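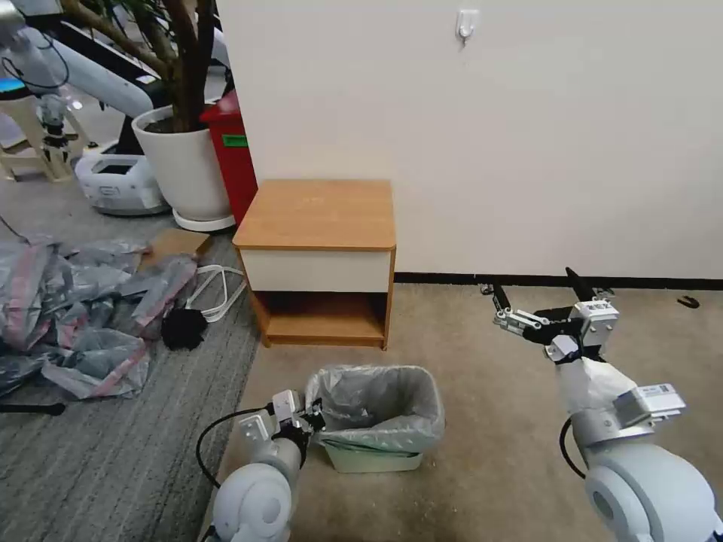 Bedroom Tidying Set: Recording Rules and Data Card

Maintained by Oratile Joubert, Omdale site. Last revised April 2018.

What is in the set

The set has 939 episodes of two-armed household work, recorded at the Omdale and Evlow sites. Tasks cover trash bins, small furniture and things left on the floor. Each episode has head camera video, joint positions for both arms and gripper opening. Grultelham is the name of the recording software and also of the folder layout. Işık is the labeling tool.

Rules for the room

1. Leave ordinary clutter where it is. Rugs, plastic sheeting, cardboard and plant pots are part of the data. Do not straighten the room between takes unless the task sheet says so.
2. Bins are recorded with a liner in, edges folded over the rim. A bin with no liner gets the tag bin_bare.
3. Furniture stays on the surface it is normally used on. For nightstands that can be carpet. Write the floor type in the episode notes.
4. Other robots may stay in view if they are powered down or under the control of a second operator. Tag the episode other_robot either way.
5. No papers, screens or mail with a name or address on them.

Rules for the arms

1. Two people per session, one operating and one at the stop button. The person at the button does nothing else.
2. Check arm cables before the first take. A cable may loop over the floor but must not pass under the base or around furniture legs.
3. Approach a bin from the side, with the gripper close to the rim. Do not push down on the liner.
4. The arm that is not working is held clear of the furniture, gripper open. If it touches anything, keep the take and tag it contact.
5. Labels on wrist and gripper modules stay on. We need them to match calibration files.

Labels

Every episode is labeled by one person and checked by another. Where they disagree, the episode goes to Oratile. Object names are plain nouns from the list in names.txt. If you can't tell what a thing is, label it object and move on - a wrong name is harder to find later than a vague one.

Known problems

41 episodes from Evlow have no gripper opening for the right arm. They are kept in a separate folder, partial, and should be left out of training runs that use that signal.

Changes to these rules go through Oratile before they are used in a session.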